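Metinier – Rirkville Site
Work Surfaces and Small Supplies Group
Minutes of the meeting held March 2022

Present: site supplies (chair), site supplies (minutes), drawing office, purchasing, facilities, stores
Apologies: print room

1. Minutes of the previous meeting

Accepted with one correction. Under item 5, "marker trays" should read "marker sleeves." The sleeves are the open-ended type. The trays are a separate stock line and were not discussed.

2. Actions carried forward

2.1 Relabeling of the supply drawers. Done, except for the bottom drawer, which sticks. Facilities has the drawer runner on order.

2.2 Pencil sharpeners. Purchasing obtained a price for the enclosed type. The drawing office asked that the open type stay available until the present stock is used up. Agreed.

2.3 List of pens that mark through thin paper. Not started. Carried forward to the drawing office.

2.4 Old stock of correction fluid. Stores confirmed that the remaining bottles were past date and have been taken off the shelf list.

3. White table, walled bay

3.1 Facilities reported on the white table in the bay. The top is in fair condition. Graphite dust collects along the foot of the back wall and is hard to reach with the standard hand brush. A longer, narrower brush will be tried.

3.2 The side walls and the back wall are pale, and hand marks show on them. The drawing office asked whether the walls could be wiped on the same schedule as the top. Facilities agreed to a weekly wipe for the walls and a wipe at the end of each working day for the top.

3.3 Cleaning product. The citrus cleaner leaves a film that picks up pencil. The plain detergent does not, but it needs a second pass with a clean cloth. Plain detergent will be used from now on, and the citrus cleaner will be removed from the bay shelf.

3.4 There was some discussion on whether a cutting mat should be kept on the table. The drawing office was against it, on the grounds that small items catch on the edge of the mat. Facilities was in favor, to protect the top. It was agreed that no knife work is to be done on this table and that no mat is needed.

4. Small writing and drawing items

4.1 The group reviewed how small items are set out on the white table. The present practice is to put everything down in the middle of the top as one group and to sort from there. The drawing office prefers this to setting items out along the wall, where round pens and pencils roll into the corner and collect dust.
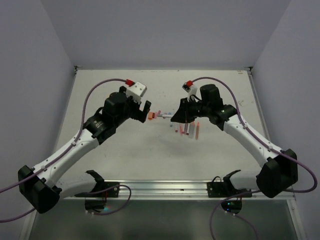

Item 4: writing and drawing items at the center of the white table, small orange block among them.

4.2 Stores asked for a fixed order of sorting. The following was agreed:

Pencils and other dry points first.
Pens and markers second, caps checked by hand.
Erasers, chalk and other blocks third.
Anything without a listed place goes in the odd-items tin.

4.3 Blocks. Erasers and chalk of similar size and color have been put away in the wrong drawer more than once. The rule will be to try the block on scrap paper before storing it. If it leaves color, it goes with the chalk. Stores will keep a pad of scrap paper in the top drawer for this purpose.

4.4 Colored erasers. The drawing office reported that some colored erasers leave a tint on coated paper. The white Vondeck eraser was tested on the same sheets and left no tint. Purchasing will move the standing order to the white type. Colored erasers already in stock can be used for rough work.

4.5 Caps. Of 26 markers checked by stores before the meeting, 4 had dried out. In each case the cap had been pushed on without reaching the click. A short line on caps will be added to the drawer label. The dried markers were discarded.

4.6 Short pencils. No minimum length is set at present. The drawing office proposed that pencils too short to hold in the sharpener be discarded, without a measured limit. Agreed.

5. Drawer inserts

5.1 Purchasing presented two samples, both from Huttunen. The first is a single molded insert with fixed channels. The second is a set of loose dividers that can be moved.

5.2 The fixed insert holds pens and pencils well but has no channel wide enough for blocks. The loose dividers can be set to any width but shift when the drawer is pulled open quickly. Facilities suggested a strip of non-slip liner under the dividers – the same liner already used in the tool cabinet.

5.3 Agreed to try the loose dividers with liner in one drawer. The trial will be reviewed at the next meeting. The fixed insert will be returned to the supplier.

6. Stock and ordering

6.1 Pencils. Stores holds one unopened carton of 1,000. No order is needed before September.

6.2 Chalk. Low use. The reorder point will be cut to one box.

6.3 Fine pens. Use has gone up. Purchasing asked whether this was due to more drawing work or to pens not coming back to the drawer. The drawing office believed both. No change to the order quantity until stores has a full quarter of figures.

6.4 Stock sheet. The sheet lists "eraser, block" and "block eraser" on separate lines with separate codes. Stores will merge the two under the first code.

7. Other business

7.1 Lighting in the bay. The drawing office noted that the white top gives some glare late in the day. Facilities will check whether the diffuser from the adjoining room fits.

7.2 Odd-items tin. The tin is full. It will be emptied and the contents listed. Items not claimed by the next meeting will be placed in general stock.

8. Actions

Facilities: longer brush for the back wall; drawer runner; liner for the trial drawer; check of diffuser.
Stores: scrap pad in top drawer; line on caps for the drawer label; merge of eraser codes; list of contents of odd-items tin; quarterly figures for fine pens.
Purchasing: change of standing order to white erasers; return of fixed insert; chalk reorder point.
Drawing office: list of pens that mark through thin paper (carried forward).

9. Next meeting

Date to be set by the chair once the divider trial has run for 3 weeks. The print room is asked to send its stock sheet in advance if it can't attend.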